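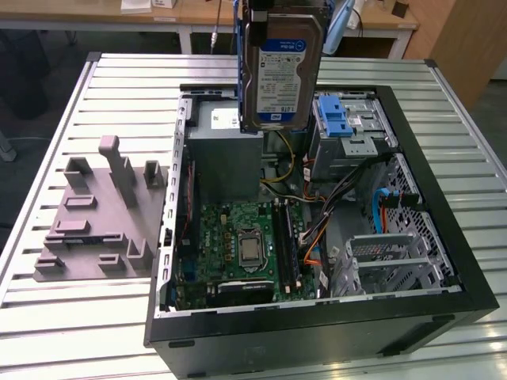 Home > Forums > Storage and Backup > General

Moving family photos off an old 1TB drive - clone it or start clean?

quinlan_d
July 14, 2023

I have a desktop with a 1TB hard drive that holds every photo we've taken since our oldest was born, plus my wife's scanned recipes and a lot of junk. The drive still works. It has started to take a long time to open folders, and twice in May the computer stalled for a minute while I was copying things off it. I bought a new drive and I'm trying to decide between cloning the old one and just dragging over the folders I care about.

Windows is on a separate SSD, so this is only data. The only backup I have is a USB drive I last updated two years ago. I know.

Declan

12 replies | 3 shares

pmathew
Before either one, copy the photos to something else today. Don't run a defrag, don't run a full surface scan, don't reorganize anything. Just copy. If the drive is on its way out you want its remaining reading time spent on the pictures.

After that it doesn't matter much which way you go.

gurilon_fan
Clone it. You get everything, including the folder you forgot about. When I moved my mother's files by hand I missed a folder called "New Folder (4)" that had all of her church directory work in it. She still brings it up.

Bindu N.
I'd go the other way. A clone reads every sector, or at least every used one, and if there are bad spots a lot of the free cloning programs will just quit partway through. A plain file copy lets you do the important folders first and the junk last. On a drive that is already stalling I would not start with a clone.

gurilon_fan
There are cloning tools that skip bad sectors and come back to them. That has been standard for years.

Bindu N.
There are, and they mostly run from a command line on a Linux stick. He is asking about dragging folders. I don't think that's where he wants to be.

quinlan_d
Correct, I don't want to be there.

I started copying the photos to the USB drive last night. It got through 200 GB and is still going. Some folders fly and some crawl. What should I look at to tell if the drive is failing or just slow?

pmathew
Look at the SMART data. Any of the free utilities will show it. The lines I care about are reallocated sectors, current pending sectors and uncorrectable sectors. Zero on all of them is what you want. Pending above zero plus slow folders is a bad sign. Don't pay much attention to the overall "Good" or "Caution" label - I've had drives say Good the same week they died.

Also check the cable. A bad SATA cable shows up as CRC errors and can cause exactly the kind of stall you describe. It's a cheap part, and I'd swap it anyway once the copy is done.

iestyn_p
I second the cable. I threw out a perfectly good drive once over that.

quinlan_d
Reallocated is 0. Pending is 7. Uncorrectable is 0. CRC errors is 0.

Bindu N.
So probably not the cable. Seven pending means it found seven spots it had trouble reading and hasn't decided what to do about them yet. Some drives sit like that for years. I would finish the copy and retire it.

gurilon_fan
Seven is nothing. I have one with more than that and it's been my download drive forever. I'd keep it in use.

Bindu N.
For downloads, sure. These are baby pictures.

iestyn_p
When you do copy, use something that verifies. Explorer will tell you it finished but it doesn't compare the files. Robocopy is built in and will at least retry and write a log. Set the retries low, because the default will sit on one bad file until you retire. I use /R:2 /W:2 and read the log at the end for anything marked failed.

Then open a few photos from each year at full size. Thumbnails can look fine on a file that is broken halfway down.

quinlan_d
Finished. Used robocopy for the rest. Four files failed, all of them videos from the same school concert. My sister-in-law has her own recording of that one so I'm not going to chase them.

New drive goes in tomorrow and I'll copy from the USB drive to that. Is there any reason to keep the old one?

pmathew
Yes. Label it, put it in an antistatic bag and stick it in a drawer for a year. You may remember something you missed.

And get a second copy out of the house. Cloud, a drive at your office, whatever you'll keep up with. What you have after tomorrow is two copies in one room.

anika_q
Came here with the same problem and pending at 2. Copying now, thanks for the robocopy settings.

Reply | Share | Report
Previous thread | Next thread | Back to top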